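Cetow opens gripper service bench in Wutdale

WUTDALE, July – Cetow, the maker of hand-held and arm-mounted grippers, has opened a service bench at its Wutdale workshop, where customers can have finger pads replaced and jaws aligned again.

The service covers both parallel fingers, the pivot screws and the rubber pads. Each gripper is closed on a test block 900 times before it goes back to the customer, and the full work takes nearly 40 minutes. 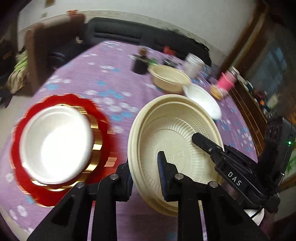
"A worn pad is a small thing, but the operator feels it immediately on a thin rim," said Lilibeth Fajardo, service manager at Cetow. "We ask customers to send us the tool early – before the grip starts to slip."

Between services, Cetow recommends to wipe the pads with a damp cloth after every shift and to check the screws by hand. Threadlocker should not be used on the pivots.

The bench is staffed by Koen Stevens and Yolanda Herrero. Pick-up is also possible from the Andham depot until 11 am.

Media contact: Consuelo Villalobos, Cetow, Wutdale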